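Werkstatt-Tipps: Greifer an zwei kleinen Armen vergleichen

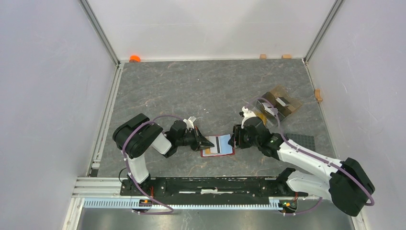
Zuletzt geändert: Juni, Bijan Khosravi

Flache Teile sind der beste Test für Parallelgreifer. Eine Karte auf glatter Platte zeigt schneller als jeder Würfel, ob die Fingerspitzen taugen. Wir haben bei Kostumitz die Backen Kakar und Nigam so verglichen, je 100 Griffe pro Satz.

Karte mittig zwischen beide Greifer legen. Von links und rechts anfahren, bis die Finger fast an der Kante stehen, dann erst absenken. Fährt ein Arm zu früh zu, rutscht die Karte weg und der zweite greift ins Leere.

Kabel in einer weiten Schlaufe außen um das Ellbogengelenk führen — nie straff. Vor dem ersten Lauf beide Arme von Hand durch den ganzen Weg bewegen.

Geschwindigkeit am Rilum-Controller anfangs auf 300 stellen. Bei 408 hat unser rechter Arm nachgeschwungen, mit weichen Backen stärker als mit harten.

Kakar hält Karten an der Kante gut, verliert aber kleine Holzklötze, wenn sie schräg liegen. Nigam kann beides, braucht dafür fast 135 Gramm mehr am Handgelenk.

Backen mittwochs mit Spiritus abwischen, Schrauben nachziehen. Teile für spätere Versuche an den Rand der Platte legen. Nach jedem Backenwechsel den Nullpunkt neu setzen, auch wenn derselbe Satz wieder draufkommt.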